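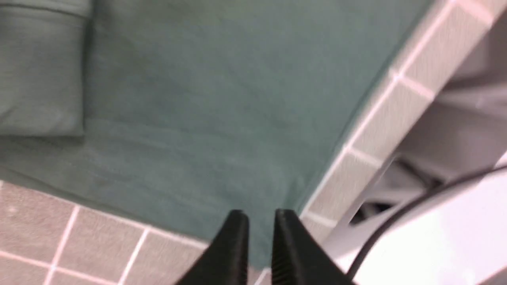

August, 10 pm

Priya Sorensen is back from Rullthorpe and wants me to try the sleep program she signed up for there. It costs more than my car insurance. You write down when you went to bed, when you got up and how you feel on a scale, and a coach called Bent Baldursdóttir reads it and sends you a note. Priya says she has gained 2 hours a night. Gained from where? She was up texting me at one in the morning to tell me so.

I read the pamphlet twice. It says 3,000 people have "found their rhythm," with no word on who asked them or when. Then a page on cutting out coffee after lunch, which my grandmother told me for free.

Still, I slept badly again. Woke at four, lay there doing sums about the roof, got up and ate toast. So I moved the phone charger to the kitchen tonight, and I'll skip the coffee for 8 days and see. If it helps I am not telling Priya it was the program - she'd have me paying by the weekend.

Need to call the roofer back. He says the whole back side has to go. He would.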